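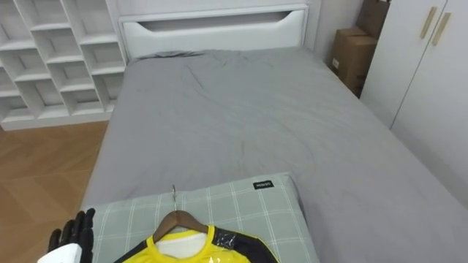
Jindemby House, Residents' Meeting
Minutes, October

Present: Llinos Hughes (chair), Samuel (minutes), Teker, and the usual two from the ground floor, who left at the tea break.

1. Previous minutes
Agreed, after Teker had "sulked" changed to "withdrew from the discussion."

2. Guest room, bedding
The gray fitted sheet stays. Llinos feels that a gray pillow on a gray sheet is restful. Teker feels that guests will have to find it by hand. The plaid MINISO pillow was praised by all and will not be moved to anyone's own room, however briefly. Samuel asked who irons fitted sheets. The question was not taken up.

3. The yellow shirt
The yellow and black shirt was discussed at length. Llinos proposed that shirts in the guest room go in the wardrobe, on a hanger, preferably the wooden kind. Teker argued that a shirt laid out on the bed makes a guest feel expected. Samuel said it would make him feel he was about to be asked to play goalkeeper.

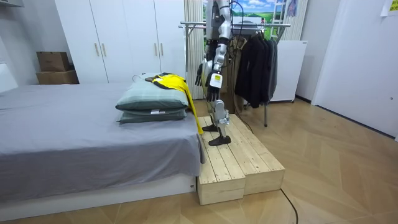 Put to a vote, the wardrobe won, two to one. It has four doors, and Llinos considers that enough for one shirt. Plastic covers come off before anything is put away, and go in the recycling if the recycling will have them. Teker asked for her objection to be recorded — it is hereby recorded.

4. Step by the bed
Samuel would like the pine boards sanded and oiled before someone crosses them in socks. Tuvovell quoted 200 for the job, or 1020 with "a full finish," a phrase they declined to explain. Agreed to take the 200. The house fund stands at 900.

5. Any other business
Teker has counted the hangers in the hall closet and there are 23, nearly all wire. Llinos will bring some better ones.

Actions
Llinos: hangers.
Samuel: reply to Tuvovell.
Teker: put the shirt away.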